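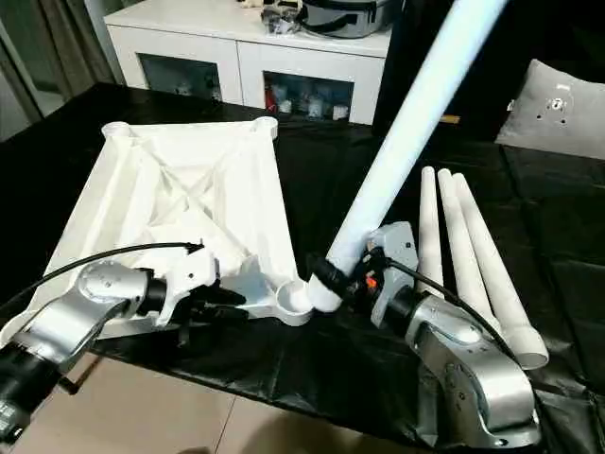
Severyn Tymoshchuk writes: I read the notice about the street name review twice and still could not tell whether people on Polishchuk Lane have to do anything, or whether the decision has been made already. Could the page say so in plain words?

No decision has been made on Polishchuk Lane. Residents do not have to do anything unless they want to file a statement. The answers below apply to all streets, plazas and public buildings on the Veltby review list.

Veltby Place Name Review: Frequently Asked Questions
Last updated 01/09/2024

What is the review?
The review is a process for examining public place names that residents have reported as harmful, exclusionary or historically misleading. It covers names owned by the town. It does not cover private businesses, houses of worship or subdivisions whose names are set by deed.

Who can submit a name for review?
Any person who lives, works or attends school in Veltby. Age, citizenship and voter registration are not checked. Organizations may submit, but a submission from an organization counts as one submission regardless of its membership.

How does a name get on the list?
A submission must identify the place, state the concern and give at least one source. A source can be a deed, a newspaper article, a recorded interview or a signed personal account. Personal accounts are accepted on the same terms as printed sources. The Review Office checks the file for completeness only. It does not rule on the merits at this stage.

How many submissions have been received?
The Review Office received 837 submissions in the first intake period. Of these, 635 were complete. Many refer to the same place, and duplicates are merged into a single file. Incomplete submissions were returned with a note on what was missing and may be sent in again.

Does listing a street mean it will be renamed?
No. There are four possible outcomes:
Name kept without change
Name kept, with a sign or marker explaining its history
Name kept, with the person or event it honors formally changed
Name replaced

What is a listening session?
A listening session is a public meeting at which residents speak about a listed name. Each speaker has four minutes. Board members do not respond or ask questions during the session, except to confirm spelling. Time may not be transferred from one speaker to another. Written statements of up to 2000 words are accepted in place of speaking and are given to the board in full.

Can I speak without giving my name?
Yes. Check the box marked "name withheld" on the sign-in card. The audio recording is public, so a person who does not want to be heard on it should file in writing. Written statements marked "name withheld" are posted with the name, address and signature removed.

Is interpretation available?
Spanish and American Sign Language interpreters are present at every session. Other languages require five business days' notice. Family members are not asked to interpret. Written statements may be filed in any language and are translated at town expense.

My family has lived on a listed street for decades. Are we being blamed for the name?
The review concerns the name and the record of how it was chosen. No finding is made about people who live there now. Comments directed at individual residents are out of order and are removed from posted statements.

Who pays if my address changes?
The town pays for signs, deed index entries and notices to the post office and emergency dispatch. Households receive a fixed reimbursement of $50 toward checks, cards and similar items. Businesses may claim printing costs with receipts. There are 1476 addresses on streets currently listed.

How long will the old address work?
Mail addressed to the old name is to be forwarded for 18 months. Both names stay on the street sign for the same period, with the former name on the lower plate. Driver's licenses do not have to be replaced before they expire.

Who proposes replacement names?
Anyone may, but only after the board has voted for replacement. Proposals filed earlier are held unopened. A living person's name is not eligible.

What happened with Bruken Square?
The board chose the second outcome. The name stays and a marker will be installed on the north side. The marker text was drafted with descendants of the families displaced when the square was built. It remains open for comment until the November meeting.

Is Drestudano Park part of the review?
No. The park is county property. Concerns about its name should go to the county parks department. Submissions received here have been forwarded, and the people who filed them have been notified by mail.

Can a decision be appealed?
Yes, once, within 30 days of the posted vote. An appeal must point to an error in procedure or to a source that was not in the file. Disagreement with the outcome is not a ground for appeal.

Where can I read the files?
Complete files are available at the town clerk's counter and at the main library reference desk. Copies are free up to 20 pages. Recordings are posted within ten business days of each session.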